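Chapter 4
Fame by the Paragraph: How the Celebrity Profile Gets Written

After reading this chapter you should be able to tell a reported profile from an assembled one, trace a net worth figure to its first appearance, and explain why so many articles about actors end in a question mark.

Key terms: evergreen page, aggregation, stub biography, circular sourcing

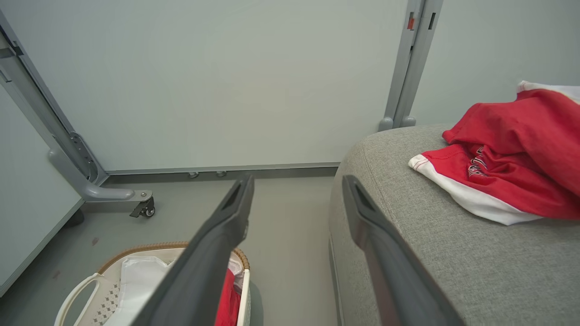
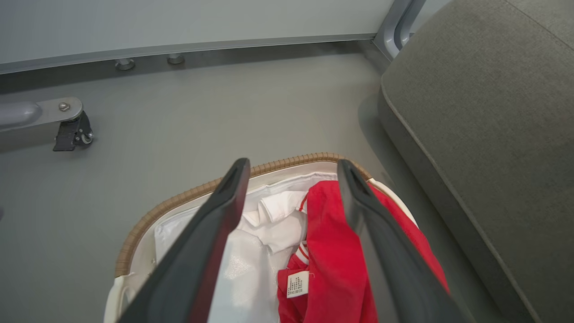

Iveta Halás, asked how long it took her to write the life of a television actor, said that a good one took 20 minutes and a bad one took the same, but with more adjectives. In her busiest year at Zikance she turned out 410 of them. She met none of the people concerned. One of them did write to her, politely, to ask where she had found his brother, as he had been raised an only child.

The brother had come from Geraghty, a rival site, which had taken him from a fan page, which had mixed up two men with the same last name. By January he was on more than 10 other sites and had acquired a career in real estate. When Zikance removed him, readers complained that the page was now incomplete.

We begin with the brother because he shows the whole business in small. A celebrity profile of this kind is built to answer what people type into a search box late at night: how tall, how rich, married to whom, still alive? The writer starts with the questions and goes looking for something to put under each one. Where there is an answer, it goes in. Where there isn't, the space still has to be filled, and you get a sentence such as "She prefers to keep her private life out of the spotlight," meaning that the writer looked for a while and then had lunch.

Money is the hardest space to fill and the one most visited. Actors don't publish their bank statements. A site called Nikus used to give every supporting player on a network drama a fortune of $2 million, on the theory that it sounded like enough but wouldn't make anyone angry. Other sites copied the number, and Nikus later cited those sites as confirmation — a neat loop, and our first case of circular sourcing. We return to it in the section on estimates.

None of this is new. The fan magazines of the studio era ran on material supplied by the studios' own publicity departments, who could shave years off a leading lady or find her a more interesting hometown. What has changed is who does the inventing. A publicist at least had met the client and knew which parts were false.

4.1 The Stub and How It Grows

Most profiles start as a stub: a name, a birthplace and one role. Our running case in this section is the page for a minor player in the hospital drama Millstead, which we follow from its first four lines to the version that gave him a second wife.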